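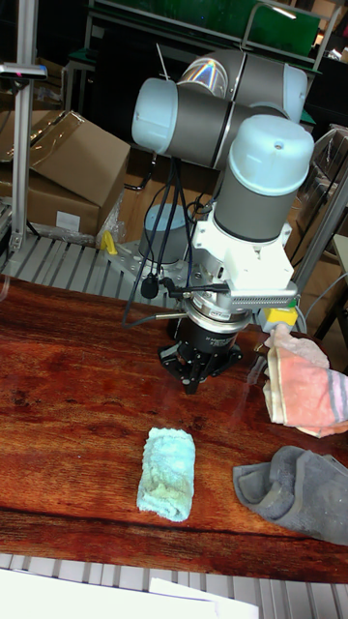 How should bath towels be folded so they fit a narrow shelf?
Fold the towel in half lengthwise, then in three across, and stack it with the closed edge facing out.

BRUNDALHAM, March. Brimisel, the household linen company, has added a hand towel to its Tindar line. Tindar towels now come in 3 sizes and 20 colors, including pale blue-green, dark gray and a striped pink.

A printed folding guide comes with each set. It covers hand towels, bath towels and cleaning cloths, and says how deep a shelf each one needs. The hand towel folds to fit a shelf 23 centimeters deep.

The new size is on sale at the Usuga store and by mail order. Sets bought before March do not include the guide, but stores will hand one out on request.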